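Home | Forums | Recipes | Members | Search | Log in

Gavalas Kitchen Board > Soups & Stews > Cold soup in July: a defense

soggycrouton
It's 9 p.m. and my kitchen is still hot enough to proof dough on the windowsill. I have eaten cold cucumber soup 3 nights running and I regret nothing. Two cucumbers, a tub of plain yogurt, garlic, dill, lemon, ice water until it pours. Blender. Done. What is everybody else doing with theirs?

brinebucket
Peel the cucumbers and salt them for half an hour first or you're drinking a lawn. Also that's a smoothie.

soggycrouton
It has garlic in it. If your smoothies have garlic in them I'd like to hear about your mornings.

panhandler_58
Soup is hot. Cold soup is a dip that lost its nerve. I'll be over here with my chili, sweating like an adult.

ladle_lady
Gazpacho has been around a good deal longer than your chili, panhandler. Mine is tomatoes, one green pepper, stale bread, sherry vinegar and more olive oil than you want to know about. It needs 5 hours in the fridge. People taste it right out of the blender, decide they hate it and then come on here to complain.

brinebucket
Bread in gazpacho is filler. There, I said it.

ladle_lady
Bread is why mine doesn't separate into pink water and regret. What are you blending in, anyway?

brinebucket
A Storkitz with one working speed, and that speed is "alarm." I strain everything after.

soggycrouton
I had a Wuvberg until it met a frozen beet. Now it's the stick blender and a tall pot. Splashes a bit. The backsplash is finally earning its name.

panhandler_58
Fine, I tried the cucumber one. Left out the dill because dill tastes like a pickle's armpit. Used mint. It was okay. I had it next to a grilled cheese, so it may have been the grilled cheese.

ladle_lady
Mint is allowed. Try a handful of walnuts on top.

brinebucket
Walnuts. In a drink.

utside_eater
New here. Can I make the gazpacho Monday and serve it Tuesday, or does the garlic take over?

ladle_lady
You can, but hold back half the garlic and grate it in before serving. Taste for salt again too, cold dulls it.

panhandler_58
Or heat it up and call it soup.
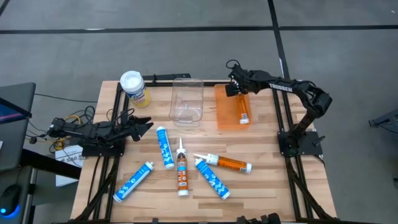 Two arms at the table, an orange caulk tube in the right-hand gripper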